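16 juin 2024. Notes sur Skandumow, le pack de simulation cuisine de Prostine. Version testée : celle à 38 scènes, licence simple. Pas la version labo.

Install rapide, pour une fois. Un archive à décompresser, une clé, c'est parti. La doc par contre... moitié anglais, moitié rien. Les chemins relatifs cassent si le dossier a un accent dans le nom. Perdu une soirée là-dessus.

Scène testée en premier : « frigo, coin brique ». Bras blanc, pince à deux doigts, vues externes + vue poignet.
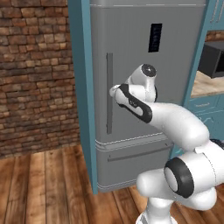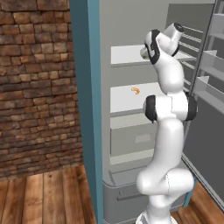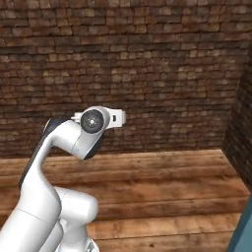
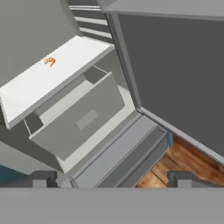 Côté prix, ça pique moins que chez Kanport mais faut lire les petites lignes : 3 000 épisodes de démo annoncés sur la page, j'en ai compté 3 403 dans le dossier, dont 1 659 seulement avec la vue poignet. Dommage, c'est celle qui sert le plus chez moi. Quand la porte du frigo est ouverte et que la petite crevette orange est posée au-dessus du tiroir gris, la vue poignet donne l'objet, le tiroir et les deux doigts d'un coup. La vue large, elle, colle le bras en plein devant les étagères. Pour apprendre une saisie j'ai vite choisi.

**Bien**
- poignées et tiroirs modélisés à part, on peut régler les frottements un par un
- textures correctes, le parquet surtout
- reset de scène quasi instantané
- export propre vers les outils Frade (testé, pas de bidouille)

**Moins bien**
- la brique, partout. Changer le mur = éditer un fichier à la main
- poignée verticale du frigo : collisions capricieuses avec les réglages d'usine, faut augmenter les sous-pas
- objets trop légers par defaut, ça s'envole au moindre contact
- support : réponse en trois jours, polie, à côté de la question

Tourne bien sur ma vieille carte, ventilos à fond mais ça tient. En parallèle au dela de huit environnements, la mémoire sature. Prostine promet une mise à jour en octobre avec lave-vaisselle et four. On verra.

Note : 7/10. Je garde la licence. Si vous bossez uniquement sur table, prenez le pack de base Kanport, moins cher et bien mieux documenté. Pour tout ce qui est portes et tiroirs, Skandumow sans hésiter, en prévoyant une journée pour refaire les masses.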